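4.2 Staying with a home exercise program 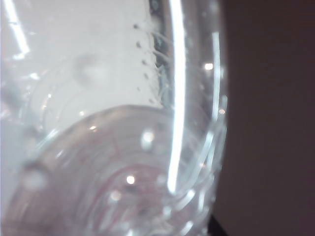 Figure 1. Clear glass vessel, close view from slightly above.

Participants in the home group were asked to do a short mobility and balance routine on their own, using printed cards and a set of recorded lessons. The routine was developed at the Wenmont center and had been used there in group classes before the study. Each lesson lasted 30 minutes. Participants were free to choose the time of day and could stop a lesson early, and a lesson counted as complete if they reached the floor stretches near the end.

Of the people who enrolled, 104 returned at least one activity log and are included in this section. Logs were kept on paper or in the Stuvow app, whichever the participant preferred. We did not find a clear difference in completion between the two kinds of log, although paper logs were more often returned late and some had entries that could not be read.

Completion was highest in the first weeks and then fell. The drop was smaller among people who had fixed a regular time for the lesson. Most of them chose the early morning, before work or before other people in the house were up. Several who started with evening lessons moved to mornings and wrote in the comments box that they were too tired after dinner. A few moved the other way. People who described their schedule as changing from week to week had the most gaps, and their gaps were longer.

Prior experience mattered less than we expected. Participants who had never taken an exercise class completed nearly as many lessons as those who had. In the interviews, many of the beginners said they had worried about doing the poses badly and were relieved that no one was watching. Some of the experienced participants found the lessons slow and skipped the warm-up, which may have lowered their counts under our definition.

The most common reasons given for missing lessons were travel, minor illness and lack of floor space. Knee discomfort was reported by 3 participants and wrist discomfort by 4. All seven were given a chair version of the routine, prepared by Drita Karagiannis, and continued with it until the end of the study in June.

These results should be read with the limits of self-report in mind. We had no independent record of whether a lesson was done, and people who stopped exercising may also have stopped keeping logs. The comparison with the class group, where attendance was taken by the instructor, is given in Section 4.3.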